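# About Kosness Books

Hi, I'm Barry Bainbridge, and I run Kosness Books, a mail-order and walk-in shop that sells used mysteries and pretty much nothing else. I get asked for cookbooks maybe once a week. Sorry! There's a nice place two doors down.

I started with 133 paperbacks on a folding table at the Fomenham flea market, most of them private eye novels I'd bought twice by accident. (If you collect long series you know how this goes. The publisher changes the cover, you're in a hurry, and now you own two of the same book.) I sold 40 of them the first morning and spent the money on more paperbacks before lunch, so I guess that was the business plan.

These days the catalog stands at 2432 titles. I've read a good chunk of them and I write the notes on every listing myself, so if you see "slow first half, stick with it" or "the dog is fine," that's me talking. I grade condition on the strict side. A book I call Good will have a spine crease and maybe a previous owner's name inside the cover, and I'll tell you what the name is if you ask.

My heart is with the hardboiled stuff, especially series where the detective gets older and crankier and his knees start to go. I also keep a full shelf of police procedurals, a decent run of village murders, and a growing section of translated crime that Lapiņa looks after. She joined me after arguing with one of my listing notes by email, four messages long, and she was right about the ending. She now writes the notes for anything translated and I stay out of it.
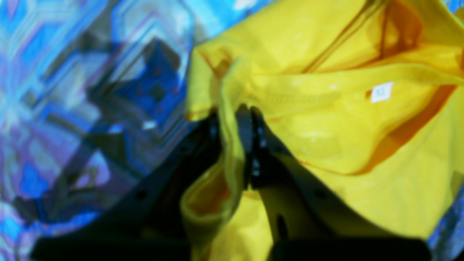

*Bright yellow and full of creases.*

We also put out a little newsletter called Nullerness, which goes to anyone on the mailing list and comes folded in with every order. It's 2 pages, reviews mostly, plus a want list from readers hunting for a missing volume. Last July somebody finally found book six of a series she'd been chasing since college, and the letter she sent us is taped up by the register.

The shop is open every day except Wednesday, when I'm out buying. If you have a box of mysteries in the attic, write to me before you haul it over and tell me what's in there. I can't take book club editions or anything that smells like a basement, but I'll look at almost everything else, and I pay cash or store credit (credit goes further).

Orders go out the next morning in plain brown paper. Tell me the last mystery you loved when you order and I'll slip a suggestion in with the packing slip.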